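4. Evaluation on Kitchen Chores

4.1 Scope of the tasks

The question addressed in this section is whether a single general policy can carry out ordinary kitchen chores without being retrained for each room. We report results from Skallgate, a simulated kitchen suite developed under the Kamolrat project. The suite contains 19 chores, grouped into those that involve a fixed appliance and those that involve a loose object on a work surface. All chores are performed by one arm with a single gripper, and all are scored by the final state of the room.

Appliance chores come first because they are the ones that households most often name when asked what a machine should take over. A toaster oven looks like an easy case. It does not roll, it does not tip under light contact, and its handle is wide enough to be reached from many angles. The difficulty lies in the motion that follows contact. The door must be drawn along an arc, and the gripper has to turn with it or lose its hold. Knobs present a second problem, as a small error in approach leaves the fingers resting on the panel next to the part they were meant to turn.

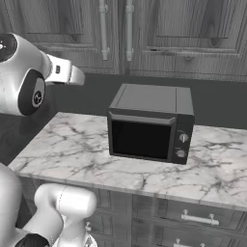

Of the policies compared, the one trained with Granetti demonstrations reached the handle most reliably. Reaching the handle and finishing the chore are scored separately in our protocol, and the gap between the two scores was wide for every policy. Most failed attempts ended with the door partly open and the arm still pulling in a straight line. We regard this as a failure of the chore even where the reach itself was accurate - a person waiting for a meal would see it the same way.

4.2 Loose objects

Loose objects reverse the order of difficulty. The motion after contact is short, but contact itself is easily spoiled. A bowl can be pushed, rotated or tipped before the fingers close, and from above, the wrist tends to hide the part of the rim that matters most. Figure 2 shows the arm over a bowl with a blue band, on a marble counter that also holds a sink. The near part of the bowl is hidden by the gripper, and the policy must act on what remains in view and on what it recorded in earlier steps.

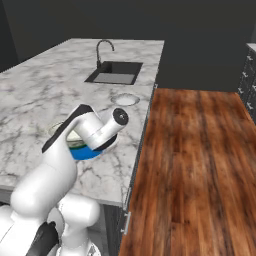
This page was last modified on December 10, 2022.

Figure 2. Bowl chore in the Skallgate kitchen, rendered view.

We ran 1374 trials across both groups, with the starting position of the object and of the arm varied between trials. Each trial was given 3 attempts, after which it was closed and marked as failed. The Skundus baseline, which plans each grasp from the current view alone, did well when the bowl stood clear of the arm and poorly once the wrist passed over it. Policies that kept a short record of past views were less affected. They did, however, make a different error: when the bowl had been nudged on a first attempt, they often returned to the place where it had been.

4.3 Discussion

These results support a cautious reading. The policies tested here can approach most items found on a kitchen counter, and 2 of them can do so in room layouts that were absent from training. None of them finishes chores at a rate that would allow it to be left alone in a home. The weak point is recovery after a small mistake, and it appears in both groups of chores.

Two limits of the study should be stated. Contact in simulation is simpler than contact in a real kitchen, and surfaces such as polished stone or thin plastic may behave differently under a real gripper. The suite also leaves out people, who move things, open drawers and stand in the way. A revised protocol, begun in July, adds objects that change position during a trial - the results will be reported separately.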